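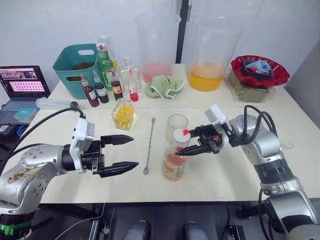
Araya Vasik
Columnist

Squash deserves a comeback, and I mean the proper stuff, diluted to taste in a big jug! At the Dranddale summer fair I poured 31 glasses, and every child wanted theirs stronger than the last.

It costs pennies, it keeps for ages and you can make it exactly how you like it — weak for a hot afternoon, stronger with ice. I even had it warm all through February (blackcurrant, lovely). Cafés in Gandurley should put it on the menu tomorrow.

14 shares · 2 comments

"Warm blackcurrant, yes! My gran swore by it."

"Lime for me, very weak."

Get our newsletter. Unsubscribe any time.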